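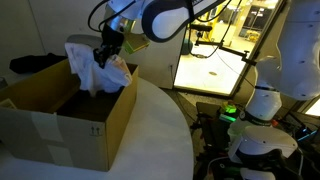

Page 16

**ravley_row** wrote:

Going back to the question on the last page about old cotton sheets. I've used them as frost cover on the same bed for four years and I still prefer them to the fleece from D'Souza. They drape under their own weight, and I don't need pins unless it's windy. Mine come off by 9 in the morning.

**tincan_beds** wrote:

> I still prefer them to the fleece

For one cold night, fine. For a week of it, no. Cotton soaks up dew and then freezes onto the leaves. I lost a row of lettuce in January that way. Fleece lets the light in and can stay on.

**ravley_row** wrote:

Did you have it touching the plants? Mine goes over hoops.

**tincan_beds** wrote:

Touching, yes. I had 40 feet to cover and not enough hoops. But people who ask about sheets usually don't have hoops either.

**Lavanya Gowda** wrote:

I keep both. Fleece on the spinach all winter, sheets for the odd late frost on the beans. The thin pink ones are from a guest bed and they're about worn through, but two layers still work.

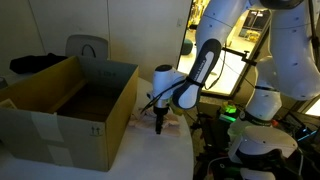
Photo: L. Gowda

The thing I'd change is storage. I used to fold everything into a plastic tub, and by spring it smelled and had black spots. Now it all goes on the line for a full day first.

**mossback** wrote:

Same here with the tub. I put in a bag of rice one year and it did nothing.

Does anyone know if the Mallholm fleece is any better than the cheap roll? The Nollwood garden center has it but only in the big size.

**tincan_beds** wrote:

I've had both. The Mallholm is heavier and tears less at the edges. It also blocks more light, so I wouldn't leave it on seedlings. Split a roll with somebody if you can.

**ravley_row** wrote:

I don't see the point of paying for heavy fleece you have to take off every day. At that stage you have bought a sheet.

**tincan_beds** wrote:

You don't have to take it off every day. I said seedlings. Grown kale doesn't care.

**Lavanya Gowda** wrote:

On kale I leave it on for weeks and lift one end to pick. My only trouble is slugs, which like it under there as much as the kale does.

For mossback — cardboard has been better than plastic for me. It breathes, and if the box gets damp you can feel it before the cloth goes bad. 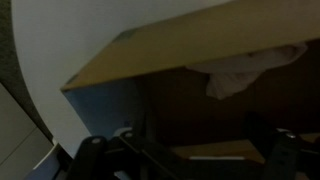
I don't press anything down or tape it shut, and the box sits on a shelf, off the concrete. Mice are the one drawback. They got into the fleece once and I had to cut off the chewed end.

**mossback** wrote:

OK, I'll try a box. We have mice too, so it may have to hang from a rafter.

**ravley_row** wrote:

Cedar blocks did nothing for mice here, in case anyone was going to suggest them. Forecast for Ravley has a frost tonight, so my sheets are going on at 5.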